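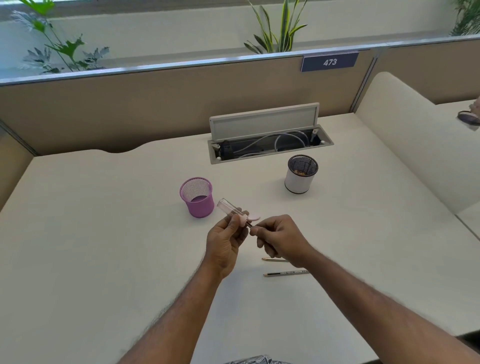
Desk supplies and small office > Pencils

Pencil extenders, caps, tubes: what do you use for the short ones?

karras_v
31st July, 08:52

Good morning to all. I have a question which is maybe too small for a whole thread, but I did not find an answer with the search.

I write with pencil every day at work, and I have now a collection of short ones that I don't want to throw away. I also have a small clear tube, a bit pink, with a pale pink piece at one end. It came to me in a bag of mixed supplies when a colleague left the office, so there was no packet and no instructions. I tried to put a thin dark stick or pencil in at the pink end and I am not sure if this is the correct way.

So, is a tube like this meant as a holder for short pencils, or is it only a cover for the point? And if it is a cover, what do you use to make a short pencil longer?

My desk is shared on some days, so I would like to keep everything in the two pen holders and not have pencils lying on the table.

Vangelis Karras

greteck_fan
09:20

Hello Vangelis. It sounds to me like a cover. A real extender has a metal ring that you can turn or slide to make it tight. I have the Greteck one, in aluminium, and it has held every pencil I tried except the triangular ones.

manolakis
09:41

I don't agree so quickly. There are plastic extenders without any ring. The pencil stays in only by friction, and you push it in with the blunt end first. My daughter had a set of 6 in her school case, all clear with a coloured end. They were not strong but they worked for drawing.

Vangelis, is the tube open on both sides, or is the pink piece closed?

karras_v
10:05

The far end is open for sure. The pink piece I will check in the lunch break, I don't want to force it.

ellunano
10:33

If the pink piece is a bit soft, please look if it is an eraser. Many years ago I bought caps from a shop in Murkberg that had an eraser on one side, and I used them for weeks before I understood this. The eraser was terrible by the way, it left a pink mark on everything.

For short pencils I use a Tsuchiya holder. It is heavy at the back, and some people don't like it, but for me the hand becomes less tired.

greteck_fan
10:47

The Tsuchiya is too heavy for writing. For drawing yes, for a whole page of notes no. I gave mine away.

ellunano
10:58

I write whole pages with it. It depends how you hold the pencil. If you hold it near the point, like small children do, then of course the weight at the back pulls.

greteck_fan
11:04

I don't hold it like small children :)

karras_v
12:50

I am back from lunch. The pink piece does not let the pencil through, or at least not when I push gently. I stopped there. I think now that I should use the open end.

manolakis
13:15

Yes, try it from the open end. Two things to watch:

Don't put a freshly sharpened point down into a hard plastic tube with speed. The lead breaks inside the wood and you only see it when you sharpen the next time.

If the pencil moves inside, put one turn of paper tape at the blunt end. Normal clear tape becomes sticky in summer and you will be sorry.

And for the pen holders: I would keep one only for the short pencils. In a deep mesh holder they fall to the bottom and you must turn it upside down to find them. I put a folded piece of card inside mine, so they stand higher.

Manolis

karras_v
13:38

Thank you Manolis, the card is a good idea. My pink mesh holder is free, so I can use this one. The white one already has things in it.

tinlid
14:26

I will be the unfriendly person here. A new pencil costs almost nothing. You are five people discussing since the morning how to save four centimetres of wood. When mine is shorter than my finger it goes in the bin.

ellunano
14:40

We are four people, you are the fifth.

manolakis
14:52

Tinlid, some pencils are not made any more. I have 17 left of a dark grey one that I like, with white letters on the side, and when they are finished there is no more. So I use them to the end.

tinlid
15:03

Fair enough, for that I understand. For an ordinary yellow office pencil I don't change my opinion.

karras_v
16:10

I read all, thank you. For the ones I still sharpen I will order an extender with a ring, and the clear tube I will keep for the bag, to protect the point on the train. One last question for greteck_fan: does the ring of yours scratch the paint? One of my pencils has printing along the side and I would like to keep it readable.

greteck_fan
16:31

A little, yes. You get a thin line where the ring was. Put the printed part outside and only the last two centimetres in the holder, then you don't see it.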